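From: Cayetano Cantero
To: comics-list
Re: Lestau reprints

On 6th March, Carretero wrote:
> Is the Tovano edition of Lestau worth it if I've
> already got the old paperbacks?

Depends how you feel about volume 3, where the old lettering gave the villain two different names – on facing pages. 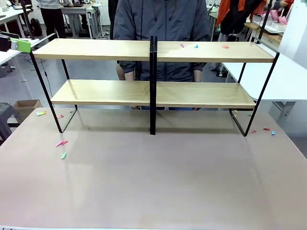 Tovano have fixed that and redone the sound effects. The duel at Stivham still takes 19 pages, five of them rain.
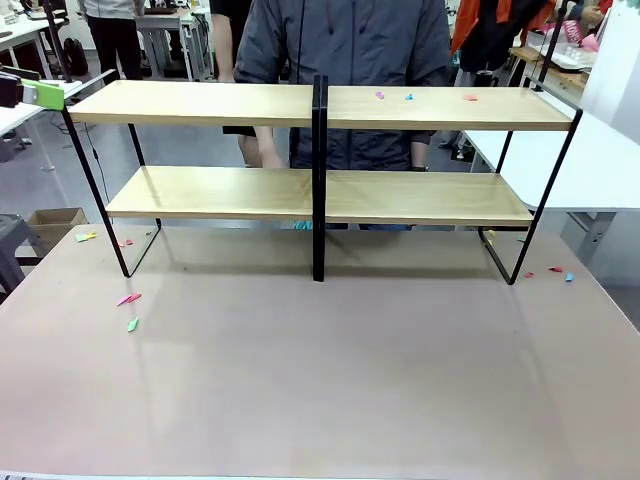
I'd keep the paperbacks for the colour covers and buy the new volume 3 when it lands in May. My spare 2 is going if you want it.

Cayetano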